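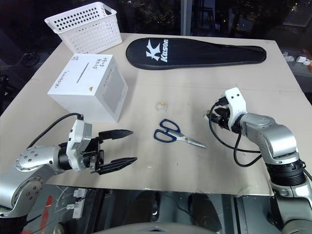 図2 板紙を敷いた卓上に置いた収納用品の例。手前の白い箱は上面に細長い開口をもつ。

2019年5月30日　Rosaura Villanueva
読了時間 4分　シェア 20　コメント 2

3.2 収納用品の開口形状と片付け行動

前節では、家庭内の収納場所を居室ごとに分類し、物の滞留がどの場所で生じやすいかを述べた。本節では、収納用品そのものの形状、とくに開口部の形に注目する。対象としたのは、Sosthorpe地区の集合住宅に住む世帯から聞き取った収納用品である。調査は5月に実施し、居間と玄関で日常的に使われている品に限定した。衣類用の引き出しと冷蔵庫内の容器は、使用条件が大きく異なるため除外している。

収納用品の開口は、上面全体が開いたものと、上面の一部だけが開いたものの2種類に大別できる。前者にはかごや浅い箱が含まれ、後者には細長い開口をもつ紙箱が含まれる(図2)。このほかに、中身の輪郭に沿った形をもつ専用のカバー類がある。ラケットのカバーがその典型で、入れる物がほぼ一つに定まるため、本稿では開口の分類とは別に扱う。

上面全体が開いた容器について、回答者の多くは「とりあえず入れる」場所として使うと答えた。郵便物、鍵、充電器の線、読みかけの冊子など、性質の異なる物が同じ容器に入る。Esteves式の分類表に当てはめると、これらは「一時置き」の区分に相当する。ただし、実際の滞留期間は一時的とはいえず、前月から同じ物が入ったままという世帯も見られた。容器の底に近い物ほど存在を忘れられやすく、同じ文具を買い足していた例もある。

側面に穴のある容器では、中身の一部が外から確認できる。この点を利点として挙げた回答者がいる一方、来客時に中が見えることを嫌い、内側に布や紙を当てている世帯もあった。見えることが片付けを促すかどうかについて、本調査の回答からは一定の傾向を読み取れない。Bravasarの先行調査では透明容器の使用者ほど整理の頻度が高いとされるが、同調査は台所を中心としており、居間の結果と直接には比較できない。

上面の一部だけが開いた容器は、入れる動作と取り出す動作の負担が非対称である。細い開口に紙片や小物を差し込むことは容易でも、特定の一点を選んで取り出すには蓋を外すか、箱を傾ける必要がある。そのため用途は、領収書の保管、小銭の貯蓄、使用頻度の低いカード類などに偏る。ある回答者は、領収書を月末まで箱に入れ、月が替わると中身をまとめて封筒に移すと述べた。この使い方では、取り出しにくさが途中での散逸を防ぐ働きをしている。

置き場所との関係も無視できない。同じかごでも、床に置かれた場合と卓上に置かれた場合では、入る物の大きさと種類が異なる。床置きでは衣類や袋物が増え、卓上では紙類と小型の日用品が中心となる。玄関に置かれた容器には外出時の携行品が集まり、世帯内の複数人が共用する傾向が強かった。共用の容器では、誰が中身を整理するかが決まっていないことが多く、聞き取りの場で家族の認識が食い違う場面もあった。

運動用品は、専用カバーに入れた後の置き場所が定まらない品として繰り返し言及された。ラケット類は細長く、一般的な棚の奥行きに収まりにくい。壁に掛ける、傘立てに差す、家具の隙間に立てるといった対応がとられており、いずれも当初から想定された収納場所ではない。カバーは傷やほこりを防ぐ役割を果たすが、住まいの中での定位置を与えるものではないという点で、かごや箱とは役割が異なる。

以上の聞き取りは、回答者の記憶と自己申告に基づいている。実際の出し入れの回数や滞留期間を測定したものではなく、普段より片付いた状態を前提に答えた世帯が含まれる可能性もある。この点を補うため、次節ではJorkeroの生活記録票を用い、容器ごとの出し入れを世帯自身に記入してもらった結果を示す。記録票の書式は付録に掲げ、無記入の日の扱いについても同じ箇所で説明する。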